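Home Theatre > Displays > Plasma, LCD and projectors

Thread: Uvska 50in panel, 1:1 pixel mapping over HDMI and the firmware question

coaxial_drift
Posts: 2,321

Bought the Uvska 50in second-hand and I'm trying to get true 1:1 mapping from a Stavamano disc player. The menu offers Normal, Wide, Wide 2 and Dot. Going by the manual, Dot should switch overscan off. With a one-pixel checkerboard test pattern I still get faint vertical banding down the left third of the screen, so something in the chain is rescaling.

Settings so far: player output fixed at 1080p/24, deep colour off, noise reduction off, sharpness at zero. The cable is 5 metres.
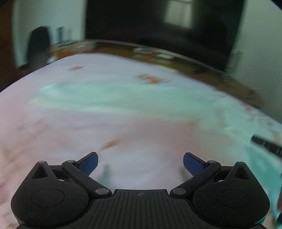
The banding goes away if I drop the player to 1080i/50, which makes no sense to me. If the panel were rescaling in Dot mode I'd expect it at every input format. Has anyone seen this on the later firmware?

ferrite_bead
Posts: 900

Dot mode isn't honoured at 24 Hz on the early main board. The panel takes the 24p signal through the film processor, and that block has its own scaler with a small fixed horizontal overscan. At 50 and 60 Hz the film processor is bypassed. Check the service menu for the board revision. Anything before C behaves the way you describe.

hollowstate
Posts: 2,607

I don't agree with that. I have a revision B board and get a clean checkerboard at 24p. What I did have was the player sending 4:2:2 by default. Chroma subsampling on a fine coloured pattern can look very much like scaler banding. Set the player to RGB or 4:4:4 and test again before blaming the board.

ferrite_bead
Posts: 900

A black and white checkerboard has no chroma detail to lose. Subsampling wouldn't band it.

hollowstate
Posts: 2,607

In theory, no. In practice the Uvska converts everything to RGB internally, and its 4:2:2 path applies a horizontal filter to luma as well. You can see it on a multiburst: the highest frequency block is visibly greyer in 4:2:2 than in RGB. Whether that's a fault or a design decision I can't say, but it can be measured.

coaxial_drift
Posts: 2,321

Tried RGB. The banding is fainter but still there. Service menu reports revision B, so both of you may be partly right. The multiburst does improve in RGB, as hollowstate says.

sulli_av
Posts: 5

I had mine looked at by the repair place in Sullville. They put the later firmware on over the service port and 24p was fine afterwards. The colour temperature presets moved though, and Warm came out noticeably greener, so write down your greyscale settings first.

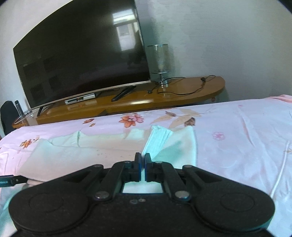
Page last modified: Tuesday, 9:42 pm

ferrite_bead
Posts: 900

That fits. The later firmware lets Dot bypass the film processor on all boards. The price is that 24p is then shown at 60 Hz with 3:2 pulldown, and you lose the 72 Hz refresh. Some people will find the judder more objectionable than a slightly soft picture. I would.

hollowstate
Posts: 2,607

Only if Film Mode is left on Auto. Set it to Advance and 72 Hz comes back. I checked with a slow pan across a fence, and the cadence is even.

ferrite_bead
Posts: 900

Even to the eye, or measured?

hollowstate
Posts: 2,607

Measured, with a photodiode on a scope. I can post the trace when I'm back at that machine.

panel_beater
No posts shown

Has anyone compared this with the Panyasiri? Same size, and the specification sheet says it accepts 24p natively. I'm choosing between the two and sit fairly close, so mapping matters more to me than black level.

sulli_av
Posts: 5

The Panyasiri maps 1:1 without any fuss, but the blacks are higher and the stand doesn't swivel. It also has one less HDMI input. In a dark room I'd still take the Uvska.

coaxial_drift
Posts: 2,321

Got the later firmware on. The checkerboard is clean in Dot at 24p, RGB, Film Mode on Advance. Warm did shift green as described — two clicks off green gain brought it back near where it was, judged against my old notes. I'd still like to see that scope trace, as the pans look slightly uneven from here.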